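Thread: Plate stacks and demo counts, how many before you train?

plosow_bench wrote:
First real batch done! I've been recording demonstrations for a small arm at home, all plates and bowls, and on 29/04/2026 I passed 509 episodes. I'd promised myself 1,000 before training anything, but I'm itching to start now. The task is plain enough: plates begin in a stack or spread out, and the arm has to get from one arrangement to the other. Thin rims are so much harder to grip than cups, and I love it.

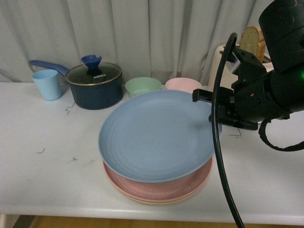

Three plates stacked, gripper at the rim of the blue one.

Would you train at 509 or wait?

urka_anna wrote:
Train now! Worst case you lose a night and learn which starts are missing. I sat on 1,713 episodes last November, all lovely and smooth, and every one of them began with the stack in the same spot. The policy fell to bits when I nudged it a hand's width. I could have found that out so much sooner.

Sanne Vanhove wrote:
I'd wait. A weak first run tells you very little, and people start fixing things that more data would have fixed. Get to 1,000, hold some back for testing, then go. Also, do you keep the failed grabs?

plosow_bench wrote:
I keep them if I recover within the same episode, and bin them otherwise. Is that daft?

Sanne Vanhove wrote:
Keep the lot and label them. You can always filter later, but you can't get them back.

kaneko_fan wrote:
Disagree a bit, Sanne. Unlabelled flailing did my last set real harm, and labelling is the job everyone puts off (me included). Recoveries are gold though, so record some on purpose. Start with the gripper in a bad place and drive out of it.

I'd also love to see more of the other arrangement, with the blue plate off to the right of the stack.

plosow_bench wrote:
Got plenty of those!

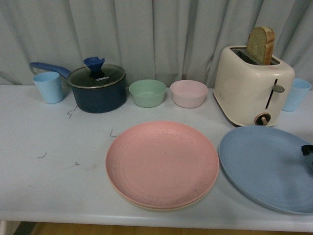 Tomomi Arai wrote:
Do you need to shift the things at the back between episodes as well?

urka_anna wrote:
It helps a lot. Move them a little every few episodes, so the model can't use them as landmarks for where the plates ought to be.

Tomomi Arai wrote:
Thanks, I'll try that with my Clukotska set. Mine have stayed put from the start, oops.

plosow_bench wrote:
Right, I'm training tonight on what I have and carrying on to 1,000 anyway. Sorry Sanne! Will post the results, good or awful.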